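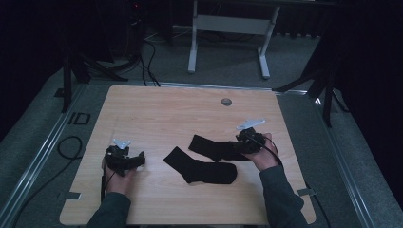
Do you need an actual robot arm to use the Plolberg hand kit?

Only if you want to play the motions back. Recording works with the two hand-held grippers and the software, and that's all I've bought so far.

1/ The kit is sold by Clameck. You get a left gripper, a right gripper, cables and a license for 2 seats. No case, and the printed manual is 35 pages. I read most of it.

2/ Grippers are wired. I expected to hate that. You do notice the cable when you cross your hands, so I've stopped crossing my hands.

3/ Small clothing is my whole use case. Socks are harder than towels. Black socks are harder again, at least for me — I lose track of which side is the heel. 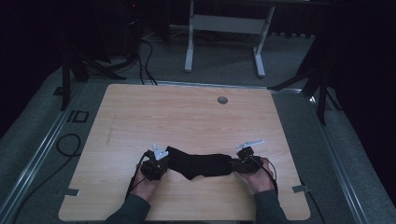

Valtonen, Jul 9, 2022

4/ Pulling cloth between both grippers is what I wanted this kit for. The jaws close evenly and my grip hand gets tired after 7 minutes or so of steady work. Foam on the handle would help.

5/ Software is the weak part. It exports fine, but renaming a session means closing it first. Sharada Iyengar at Clameck support told me a fix is planned for January. She answers email fast.

6/ Price: 2,000 for the pair, shipping extra. The Rirora set costs less but comes with one gripper, and you can't fold much with one.

7/ Would I buy it again? Yes for cloth. For boxes or bottles I'd try the Rirora first.

8/ Someone asked about spare jaw pads. They're sold separately, in pairs, and you change them with a small hex key. The key is not in the box.

9/ Next I'm trying kids' T-shirts and a fitted sheet. Will add to this thread when I have something to say about the sheet.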